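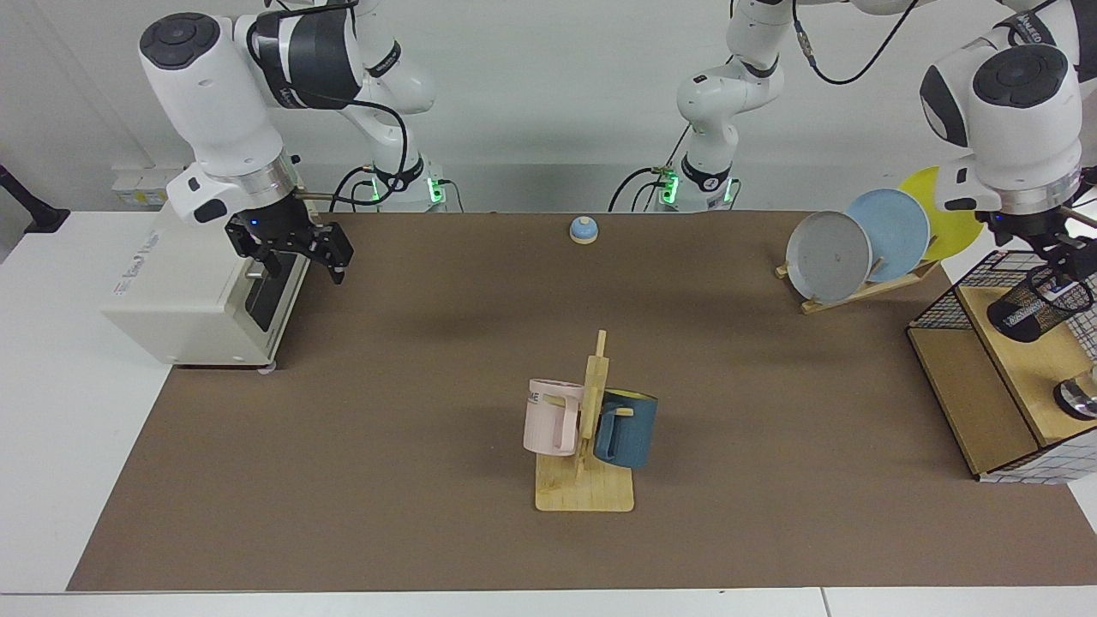 Subject: Re: [manip-learning] Retrieval before fine-tuning on the cluttered kitchen set

Živko Begović wrote:

> Thanks for the writeup. Before we try this on the Mutov arms I'd like
> to understand two things. First, are you retrieving on the wrist views
> or the fixed view? We had bad luck with fixed views because the
> embedding mostly picks up the background. Second, how much of the gain
> is just from seeing more data? If I threw the whole Drarstead pool into
> co-training, would I get the same number?
>
> Also, does the left arm ever matter for the mug task, or is it
> along for the ride?

Hi Živko, hi all,

Great questions, and the second one is the one I lost most of last week to, so let me start there.

The whole pool has 2249 episodes. Co-training on all of it plus the target demos does help, but picking a small slice helps a lot more, and that still makes me happy every time I rerun it! We embed short chunks of each episode (motion plus image features), look up the nearest neighbors of the target chunks, and keep the top 2000 chunks. Those go in with the 100 target demos at equal weight. On the mug tree task the retrieved mix beat the full pool on all the seeds we ran. On the dish rack the two were close, and I wouldn't claim a difference there.

My guess is that the full pool is full of episodes where a gripper comes down on something from straight above, and hanging a mug needs a sideways approach to the peg. The retrieval step throws most of the straight-down stuff out. When I played back the chunks it kept, nearly half were from tasks with no mug in them at all - hooking, sliding something onto a post, backing out without dragging it along. I did not expect that and I think it's the most interesting part of the whole thing.

On views: fixed view, but with motion in the key. Image features alone did just what you describe. Everything with the toaster at the back left came back as a neighbor of everything else with the toaster at the back left, whatever the arms were doing. Adding the end effector deltas fixed most of it. I haven't tried wrist only. If you have the embeddings lying around from the Londuser runs, please send them and I'll plug them in, the script takes any array with one row per chunk.

On the left arm: it matters more than I thought. We leave the clutter in on purpose (bell, plates, the mesh shelf with the black mesh cylinder), and a good share of the pool has the left arm working at the shelf on the right while the other arm is across at the toaster end. So you get crossed workspaces, and chunks that look similar for one arm and completely different for the other. We now build 2 keys per chunk, one for each arm, and take the smaller distance. Taking the sum was worse, and I can send curves if people want them.

Things that did not work, so you can skip them: weighting samples by distance (noisy, no gain), redoing the retrieval every few epochs (slow, same result), and longer chunks. Longer chunks seemed like such an obvious win to me and they were flat-out bad on the mugs.

Code is in the Wanigasekara branch. The config you want is the one ending in two_key. The normalization stats are computed on the target demos only, so recompute them for your arms before you do anything else or the distances will be garbage. I plan to merge in February once the tests pass on the other machine.

Would love to hear what happens on the Mutov arms, especially if it breaks!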